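Ticket 1115: Red counters coming up short after sorting
Product: Wellitz counting and sorting board, with tray
Site: Lillville, maths resource room
Status: Closed

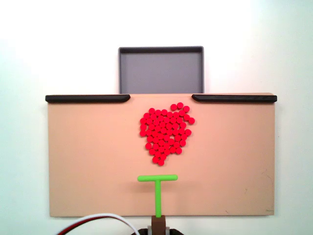
Reported problem

The set should hold 66 red counters. At the end of a session the pile on the board is swept forward through the gap between the two black rails and into the grey tray. When the tray is emptied back into the storage tub and the tub is checked, the total is short. It was 8 short on the last check. The site has asked for replacement counters and wants to know if the board is faulty.

Set-up as given by the site

The board is on a table against a white wall, with the tray behind the gap. The counters are tipped out on the tan surface a little below the gap, and the work is done from the front edge. Only the red counters are used on this board. Other colours are kept in a separate cupboard and have not been mixed in.

First reply from Jesby support

Please do not order replacements yet. Check the following and reply on this ticket.

1. Look under the board. Lift it with both hands, front edge first, after the counters have been put away.
2. Look along the underside of both rails. Counters can work their way in if a rail has lifted.
3. Push the tray towards the board until it stops. There should be no space between the tray and the back of the board.
4. Tip the storage tub upside down over a sheet of paper and tap the base.

Site reply

Under the board: nothing.
Rails: the left one is tight. The right one lifts slightly at the inner end if you get a fingernail under it. No counters there, though there was some fluff.
Tray: it did move forward when pushed. We had not been told it should touch the board.
Tub: nothing stuck in it.

We then moved the table away from the wall and found 5 counters on the floor and 2 on top of the skirting board. That leaves 1 still missing.

Second reply from Jesby support

The counters are dropping between the board and the tray. This happens when the tray has crept backwards, and a large pile pushed through in one go makes it worse. The counters at the front of the pile ride up on each other and some go over the rim or down the back.

Please try this for a week:

Seat the tray against the board before each session.
Put a strip of non-slip matting under the tray. Shelf liner is fine.
Sweep the counters in small groups with the side of the hand. Do not use a ruler, as it flicks the outer ones away.
Break up a tight pile before sweeping. Spread the counters until you can see board between them, then bring in the loose ones at the sides first.

For the right rail, clean under the lifted end with a dry cloth and press it down firmly. If it lifts again, tell us and we will send a fixing strip. Please don't use superglue, which marks the board.

Site reply

Matting fitted under the tray. Rail cleaned and pressed down, and it has stayed put.

Checked the tub after every session this week. No further losses. The counters still bunch up near the gap when the younger groups use the board, but they go through all right if they are spread out first. We have put a note on the cupboard door about pushing the tray in.

The last missing counter was inside the box for the Chávez number cards, so it was nothing to do with the board. The set is back to 66.

One question. The tan surface has picked up a few dull patches where hands rest. Is it safe to use kitchen spray?

Third reply from Jesby support

No spray, please. Use a damp cloth with a drop of washing-up liquid, then dry the board straight away. Lift the tray out and wash it separately. The counters can be washed in a bowl of warm soapy water and dried flat on a tea towel. Make sure they are fully dry before they go back in the tub, or they stick to each other.

Resolution

Cause: tray not seated against the board, leaving a space behind the gap.
Fix: tray pushed in, matting added, smaller sweeps.
Parts sent: none.
Replacement counters: not needed, request withdrawn by site.
Ticket closed in January. Reply to this ticket to reopen it if the right rail lifts again.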